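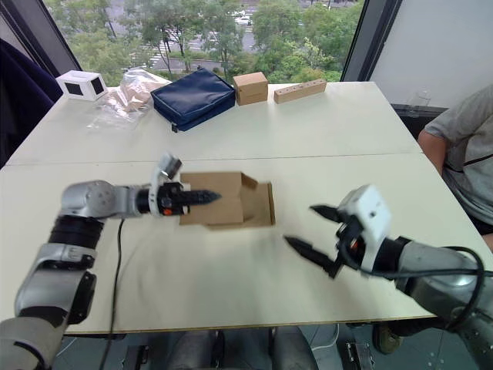 Box week at the Paulauskas building – pictures and notes

Quick page this, more to come when I get a minute. We moved the packing side of Sistance over to the Paulauskas building in March and people keep asking what the new room is like, so. Bright. Smaller than the one at Wetusov. Better floor. No lift, sorry.

For anyone new: Sistance sends out small repair kits, bits and pieces for mending things at home, in second-hand cardboard wherever we can get it. Last round was 118 parcels, next one is meant to be 300, hence the move and hence me writing this standing up.

The tables

Two white ones shoved together, one along the window and one in front of it. You can see the join if you look. We went back and forth on this for ages, one long line against the wall or a big square-ish surface you can get round, and the big surface won. Room for a box opened right out with its flaps up and still space to put your elbows. White shows every speck of dirt which is annoying but also shows every dropped screw, so I've stopped moaning.

Don't pull the front table out to get at the window. Walk round.

The boxes

Brown corrugated, nothing fancy. Most come to us from Plalico, who save them flat in their back corridor and let us have them in bundles of 40. Lovely people. Some are nearly new, some have had three lives allready.

How we sort them, as this came up twice at the last meeting:

Open it all the way. Flaps up, look inside. Old labels off, or covered if they won't come.
Press along the folds with your thumb. Soft corners go in the filler pile, we shred those.
Torn flap is fine if it's only the one. Tape it on the inside.
Smells of anything – out. Had a batch that reeked of washing powder and the whole order went off like that, never again.

Then fold it up, or leave it flat if it's for the shelf. Flat ones stack on their sides like records, writing facing the door. Someone keeps laying them down in a heap and the bottom ones go bendy. Please don't.

The window end

Back of the far table is where the odds and ends live. A small cube-shaped thing at the left, white with dark sides. A clear plastic bag of pale beige bits, crumpled and spilling out a bit. Navy zip pouch, small cardboard box shut, then the long wooden block with the row of holes in it. Nothing matches. I quite like it as a still life, with the light behind.

House rule is that the back edge is for things which haven't got a home yet, and they get one by the end of the month or they go in the swap crate. We are not good at this rule. At Wetusov the window sill got so full we lost a whole tape dispenser for most of the winter, it was behind the kettle.

If something back there is yours, say so. If you know what it's for, even better, write it on a bit of masking tape and stick it on. 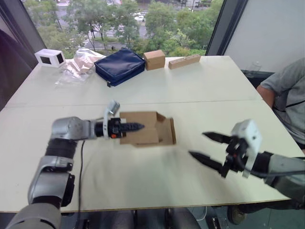 The swap crate itself is under the stairs now, not by the door. Green lid. Take what you like out of it but don't put liquids in, and no more chargers, we've got a carrier bag full and not one that fits anything.

Other bits about the room

Light is best before lunch. By four in the afternoon it's coming in low and you end up squinting at the labels, so do the writing early and the taping late. Blinds are on the list. They have been on the list since we got the keys.

Chairs – bring a cushion. The ones that came with the building are hard as anything. Fine for an hour.

Heating is on a timer we can't get at. Wear layers.

Bins: cardboard goes down to the yard, flattened, before the gate is locked. Plastic film goes in the sack behind the door, keep it clean and it goes back to Plalico with the next empty run. Tape does not count as cardboard, peel it off first. Yes all of it.

Kit contents haven't changed from last time, same list, same order of packing. Heavy things at the bottom, paper on top so it's the first thing people find. We were putting the instruction sheet underneath and 13 people wrote in to say they hadn't had one. They had, it was just under everything. So, on top.

Still wanted

Brown paper tape, the wide sort
A decent pair of scissors that stay in the room
Small boxes, anything that'll take a paperback
Shelf brackets
Somebody with a van for the last load from Wetusov, mostly shelving and one very heavy guillotine

Drop things off in the mornings if you can, the side door sticks so give it a proper shove. More pictures when the shelves are up. Will try and get some of the corridor and the yard aswell, and the cupboard if it's ever fit to be seen.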